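Local > Pets > News

Friday, April 26, 2019
By Corey Donnelly

Nusgate Boarding Kennels is adding a cat wing. Opens July. Some 50 dogs a week there already, cats turned away up to now.
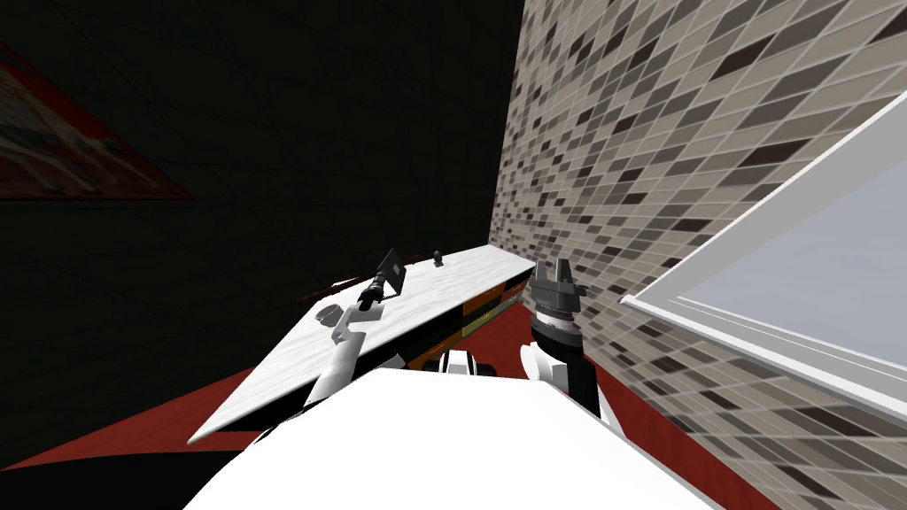
Cat stays will be priced by the night, 2 cats from the same home can share. Owners bring vacination cards, no card no stay. Feeding prep goes on a long counter, white marble with faint gray veins, and special diets get labeled by name. Bookings open at the Grascombe desk next week, deposit $50. 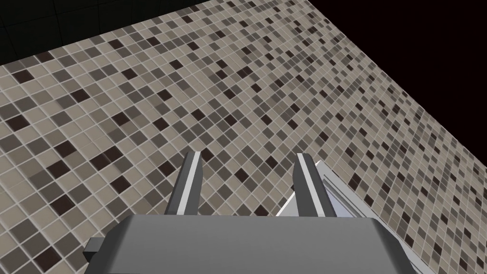 Vija Lapiņa wants to know if older cats on daily pills will be taken, and wether that costs extra. Kennel says yes to pills, price not set yet.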